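Workshop tips: getting tidier grasps out of your software
Telma Lucero, 11 December 2024

Plenty of you wrote in after the July page on calibration, so this one is all about cloth, which I love and which will find every weak spot in your code! These are the tips that have stuck on our bench at Trumham.

Start with the mask. If your segmentation was trained on boxes and mugs, it will happily cut a tea towel in two at the first deep fold. Add folded and crumpled cloth to the training set before you touch the planner.

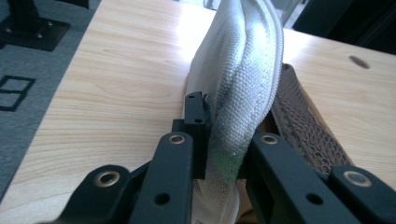
Grasp planners like a nice clean edge, and cloth hardly ever gives them one. Amancay Salinas got us scoring ridges instead, and the difference in our logs was lovely to see. A coarse white weave squeezed between two fingers bunches up into a tall fold, with a thick rolled edge or seam down one side, and that gives the scorer a proper ridge to find. Watch your exposure too. Where the light hits the top of the fold the weave starts to wash out, so clip bright pixels before you work out any texture features.

Close in steps. We send the close command in 2 mm moves and check the finger gap after each one. If the gap stops shrinking early, you've got cloth (or a table edge, so check the height as well).

Name your log folders by task and software version. Uriel Arancibia once spent a whole afternoon tuning against the wrong build, and he still brings it up.

Keep some empty runs. A detector that has only ever seen full grippers will find something to grab in a patch of wood grain. We mix in 80 frames of bare table per batch, glare and all. 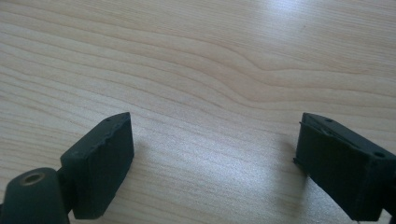

Fingers open over bare wood, with glare at the upper right.

Mask the fingers out before you run detection on frames like these. A fixed mask is fine at one opening width, but it's well worth driving it from the measured gap.

Last one, from Maximiliano Villalba: replay 27 old logs through every new planner build before it goes near the bench. It runs while the kettle boils and it has saved us so much swearing.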